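From: Maite Figueroa
To: musdale-users
Subject: Re: [musdale-users] wrist target jumps when the arm is near the floor

Gilberto Inga wrote:

> Hi all, on the current main branch I get a jump in the right wrist
> whenever the target drops low and the forearm is stretched out. The
> solver seems to flip between two elbow solutions. Raising the
> smoothing window to 600 ms hides it, but then everything feels like
> stirring glue. Is anybody else seeing this, or is it my joint limits?
>
> Gilberto

Hi Gilberto,

Your limits are probably fine! I had the same thing in October and spent way too long blaming my calibration file (which was also wrong, but in a different way, so that was a fun couple of evenings).

What I think happens is that the posture term fades out as you get close to the reach limit, and with it gone the two elbow solutions cost almost the same. Any bit of noise in the target tips it over. Near the floor you're stretched out most of the time, so that's where it shows up. You can check by logging the elbow angle next to the cost — if the angle steps while the cost stays flat, same bug.

Two things helped me. First, seed the solver with the last commanded joints and not the last measured ones. The measured ones lag, and on a quick downward move the seed ends up closer to the wrong branch. It's the seed_source setting in the arm config, and it has to be set for each arm separately, which I missed the first time and then wondered why only the left side got better. Second, I put a floor under the posture weight so it never fades all the way. With those two in I could bring the smoothing window back down to 90 ms and it feels like an arm again.

Don't touch the rate limiter, by the way. I tried clamping the elbow to 45 degrees per second and all that does is turn the jump into a slow, ugly swing, and the hand goes wandering off while it happens.

I've been working on this in the bedroom setup, low targets by the nightstand and the bin, so pretty much your case:

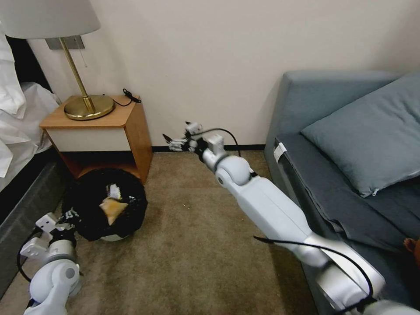

Both hands down low, right forearm reaching across the carpet toward the wall.

The collision side is still a mess, I should say. The Huaranga planner treats the bin as a plain cylinder, and the black liner bulges out over the rim, so the left hand can be clear of the model and still be in the bag. I've padded the cylinder by 20 mm for now. If somebody has a nicer way to deal with soft stuff (the bedding hanging over the side is the same problem, only bigger) I'd love to hear it — I really don't want to go back to meshing everything.

Patch for the posture weight is on my branch, low-reach-seed. It's against main and touches one file. Could you run it on your logs from Vakinbridge and send me the elbow plots? I'd like to see the left arm too if you have it, even if it looked okay to you.

Maite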